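Drosa update targets sleeves and patterned bedding

Tunstall software firm Jiltov has released a new version of Drosa, its planning package for robots that handle clothing. The update changes how the software finds the edges of a garment and decides where to grip it.

Earlier versions worked well on plain tables but often mistook printed fabric underneath for part of the garment. The new release was trained on 527 demonstrations recorded with hand-held grippers in ordinary homes, 129 of them on beds with patterned covers.

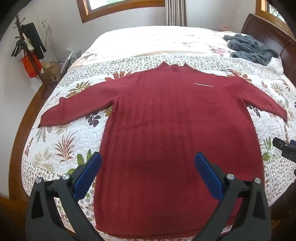

Long sleeves were the other main problem, said Tracey Ackroyd, who leads the perception team. Drosa now labels cuffs, collar and hem before it plans a fold, and it plans each sleeve separately.

"The old planner treated a jumper as one outline," Ackroyd said. "If a sleeve was at an odd angle, it would pick a grip point out on the quilt and close on nothing."

In the company's own tests, the planner chose a usable first grip on 34 of 38 garments. The four misses were all dark knits with a high collar — the software placed the neckline too low.

Planning still runs on a separate computer. Control engineer Reece Sowerby said a lighter version that runs on the arm's own controller is due in March.

The update is free for current licence holders. A laundry service in Bidville will be the first to try it outside the lab.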